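Chapter 7
What a Pass Mark Covers

By Kieran Ó Conaill
July
Last updated: July, 10:40 a.m.

A standard is a promise with limits, and most of the trouble in this field comes from people who read the promise and skip the limits. The Himcombe procedure for door opening is a fair case. It asks for 200 trials on a lever handle, a stated success rate, and a log of every contact force above a set threshold. A robot that gets through it is listed as "door capable." Buyers see those two words in a catalog and picture their own front door.

Look at what the procedure leaves out. It fixes the height of the lever. It says the latch must be in good order. It says nothing about a door that sticks in damp weather, a lever that has worked loose, or a person standing on the other side. It allows most of the trials to be run in simulation as long as 10 are repeated on hardware, and it doesn't say how those 10 should be picked. A lab that picks the easy ones has broken no rule.

Simulated trials have their uses. They are cheap, they can be repeated exactly, and they hurt no one when the arm goes wrong. My complaint is with how the results get reported. A simulated hinge has whatever friction someone typed in. If the report doesn't give that number, the reader can't tell a hard test from a soft one.

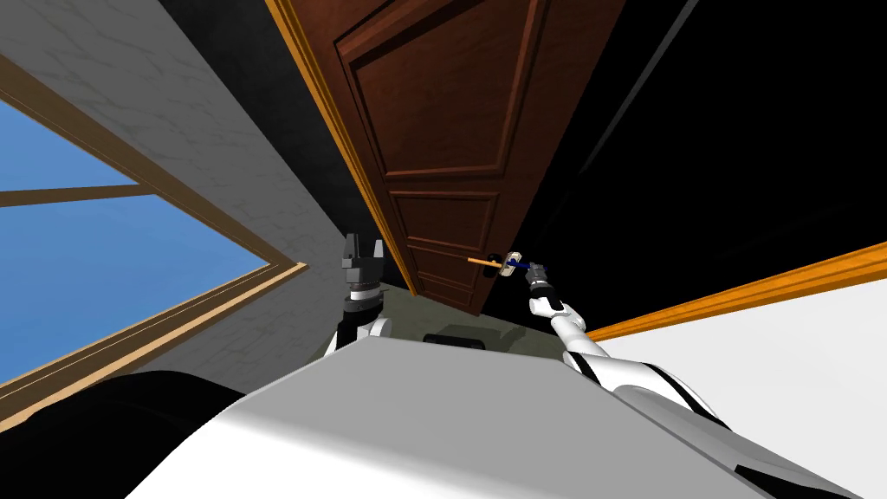

Marjan Farahani objected, on reading a draft of this chapter, that I was asking a test procedure to do the work of a risk assessment, and that any installer who treats the two as the same thing should not be installing robots. She would rather have a narrow test that everyone runs the same way than a broad one that each lab bends to suit itself.

I accept the second point. The first I accept on paper. In practice the installer is often given the test report and little else, and the risk assessment is written afterward to agree with it.

The Paria trials show how this goes. The team logged 1,920 simulated attempts with a two-finger gripper and threw out 158 as "invalid starts." The report never defines the term. If a bad approach to the handle counts as an invalid start, then the success rate describes only the attempts that were already going well.

Three questions run through the rest of this chapter. Who decided which trials count? Which conditions were held fixed, and would they stay fixed in a real building? What does the robot do when it fails with its gripper still closed on the lever? Section 7.1 starts with the last of these, which the procedure covers in a single footnote.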